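EQUIPMENT PLANNING GROUP
MINUTES OF THE MEETING HELD 10th August

Chair: Maxence Le Goff
Present: Representatives of the Manipulation Laboratory, Finance, Facilities and Purchasing
Apologies: Zirnitz site office

1. Opening and approval of earlier minutes

The Chair opened the meeting. The minutes of the June meeting were approved with one correction: under item 3, the supplier of the replacement batteries should read Hamel, and the order should be shown as placed.

2. Matters arising

2.1 Purchasing reported that the maintenance agreement with Hamel has been signed and returned. The first inspection visit is still to be scheduled.

2.2 Facilities confirmed that the extra power outlets requested for the bench area have been approved. Work will be done outside normal hours. The laboratory asked for written notice before power is shut off to any bench - the previous shutdown was announced by telephone only, and a recording session had to be repeated.

3. Hand-held grippers: request for additional units

3.1 The laboratory presented its request for four additional hand-held gripper units for the Trakberg project. Each unit would be supplied with a camera, a charging cradle and one spare set of finger pads. The request also covers a small stock of wear parts.

3.2 The laboratory explained that most of the tasks now planned call for both hands, so each operator needs two grippers at a time. With the present number of units, a single repair stops work at one bench completely. The pegboard tasks, in which wire hooks are set into the holes of the board, were given as the main case. They require fine control at the tip of the finger, and worn pads are noticed there first.
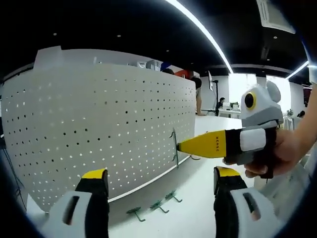 3.3 Finance asked whether the existing units could be shared more evenly between benches before new ones are bought. The laboratory replied that a booking sheet has been in use since June and that the benches are fully booked on most afternoons. A copy of the sheet will be sent to Finance.

3.4 Two quotations were considered. Eltano offered the lower unit price, with spare finger pads charged separately at $5 each. The second quotation included pads but had a longer delivery time and did not state the terms for repair. Purchasing advised that the second supplier had been asked for its repair terms and had not yet replied.

3.5 The Chair noted that the price of pads should be judged over the full year. The laboratory estimated its need at 100 pads for the coming budget year, a cost of $500 on the Eltano price. Freight and handling of $58 would bring the line to $558. Finance accepted the estimate and asked that pads be shown as a consumable and kept out of the equipment line.

3.6 It was agreed to recommend the Eltano quotation, subject to written confirmation of the delivery date and of the warranty on the cameras.

Action: Purchasing to obtain written confirmation from Eltano.
Action: Laboratory to send the booking sheet to Finance.

4. Task boards, hooks and fittings

4.1 The laboratory asked that pegboard panels, hooks and similar fittings be given their own budget line. At present they are bought through small purchase orders, and the yearly total is hard to establish.

4.2 Finance had no objection, provided that items are ordered quarterly. Facilities asked to be consulted before any panel is fixed permanently to a wall or a bench.

4.3 The laboratory wishes to add hooks of more than one pattern so that the recorded tasks show greater variety. The meeting agreed in principle. A list with part numbers is to be supplied before any order is placed.

Action: Laboratory to prepare the list of fittings.

5. Robot arms for Trakberg: timing of purchase

5.1 The Chair reminded the meeting that funds for the two robot arms are held over until the second half of the budget year. The laboratory asked whether the order could be brought forward, as delivery times have grown longer.

5.2 Finance stated that an early order is possible only if payment falls due after delivery. Purchasing will ask the supplier whether such terms can be offered. Facilities added that the floor loading at the intended location has not been checked - this must be done before a delivery date is accepted.

5.3 The Zirnitz site office had asked in writing whether one arm could be placed there. The meeting took no decision and deferred the question until the site office can attend.

Action: Purchasing to ask about payment terms.
Action: Facilities to arrange the floor loading check.

6. Other business

6.1 Finance reminded members that asset labels must be fixed to all new equipment on receipt. For the grippers, the label may be placed on the charging cradle and the serial number entered in the register.

6.2 The laboratory asked for a lockable cabinet for the grippers. Facilities will look for one in existing stock.

7. Next meeting

The date will be circulated by the Chair once the confirmation from Eltano has been received.

Minutes approved for circulation: Maxence Le Goff, Chair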